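Gallemska Community Help > Manipulation Research > Methods and Results

Does a fixed camera add anything to a wrist camera when learning to grasp from a plate?

Posted by Dagmar Mikuš
Tags: imitation learning, camera placement, evaluation

Our group is preparing a methods note on camera placement for learned grasping, and I would be grateful for advice before the protocol is settled in May. The task is kept simple on purpose. One apple is presented on a shallow plate, with a dish rack and its plates left standing nearby, and the policy is asked to grasp the fruit without shifting the plate.

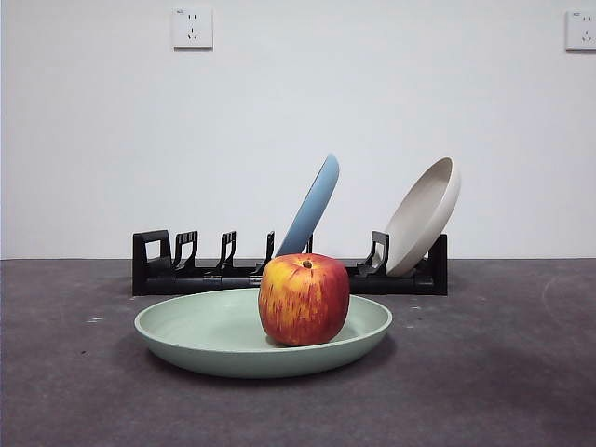
Fixed camera, apple on the green plate, rack behind.

The training set holds 1,397 demonstrations recorded by teleoperation. Each has a fixed view and a wrist view. We trained one policy on both streams and a second policy on the wrist stream only, with the same network, the same learning schedule and the same demonstrations. Each policy was then given 100 trials. The two-view policy completed 54 more trials than the wrist-only policy, a larger gap than any of us had predicted.

My difficulty is with the interpretation. A colleague holds that the fixed view supplies depth and position early in the approach, and that the wrist view takes over near the plate. I am less certain. The fixed camera was never moved during collection or evaluation, so the policy may simply have memorised the background. The wall outlets and the rack hold the same place in that view in every episode we recorded.

I would therefore like to know:

Whether the comparison as run can support a claim about camera placement.
Whether there is an accepted way to separate useful geometry from a memorised background.
Whether motion blur in the wrist stream should be reported, and in what form.

I have read the Harahap guide on evaluation, but it deals only with single-camera systems.

3 replies

Priltel
Member, Methods and Results

In my view the comparison supports a narrow claim and no more. You may state that, for this workspace and this fixed position, the two-view policy outperformed the wrist-only policy. You may not state that a fixed camera improves grasping in general, as your design has only one fixed position in it.

For your second point, the usual approach is to hold the trained policy constant and disturb one factor at a time. I would suggest the following conditions, run in mixed order with the same starting positions for the apple:

Unchanged workspace, as a control.
A plain cloth over the wall, rack left in place.
Rack removed, wall left bare.
Fixed camera shifted slightly to one side, with no retraining.
Fixed stream replaced by a still taken at the start of the trial.

The last condition is the most informative. If the result barely changes when the fixed stream is frozen, the policy is using that view to learn where the apple begins and little else. If it falls sharply, the policy depends on the stream throughout the approach. Please report the control beside every condition, including any that came out poorly.

I would also ask that the wrist-only policy be trained again from several seeds. A single training run on each side is thin support for a gap of that size - a reviewer will raise it.

Durkodetti
Member

We use two cameras and never had trouble. Just add more demonstrations. Ours went up to 480 and that was plenty.

Dagmar Mikuš
Original poster

Thank you both. With respect to the second reply, our set is already larger than the one mentioned, and the quantity of data is the same for both policies, so I do not believe it explains the difference.

The frozen-stream condition has been added to the protocol, along with the cloth and the shifted camera. The repeat seeds have been approved as well, although they will have to share machine time with another project. On blur, I went back through the wrist recordings and found that it deserves its own paragraph.
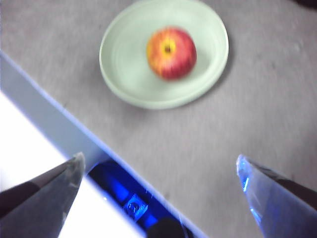 Dagmar Mikuš

The outline of the fruit is softened in this view, but the apple and the plate can still be told apart, and both fingertips are in view. My present intention is to score each wrist sequence for sharpness and to report the scores for completed and failed trials separately. I would prefer not to discard blurred sequences. A policy in ordinary use would receive them, and removing them from evaluation would flatter the wrist-only result.

There is a further complication that I ought to have mentioned at the outset. The wrist camera does not see only the fruit and the plate, and depending on the pose of the arm it may take in other parts of the workspace.
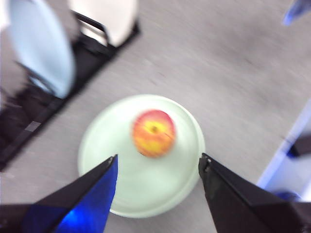
The wrist-only policy therefore has landmarks of its own, and the background question applies to both policies in some degree. For that reason I propose to run the cloth and rack conditions on the wrist-only policy too, even though it lengthens the schedule. The apple's starting positions will be drawn from one list and used for both.

If Priltel or another member has published figures for a shifted fixed camera without retraining, I would be obliged for a reference. I have also not yet settled how far the camera should be moved, and would welcome guidance on that before the arm is booked.

Priltel
Member, Methods and Results

Running the conditions on both policies is the correct decision. On the distance, I would choose two: one small enough that a person comparing the views would have to look twice, and one that is plain at a glance. Measure both from the original mount and record the angle as well as the offset. I have no published figures to give you for the shifted case.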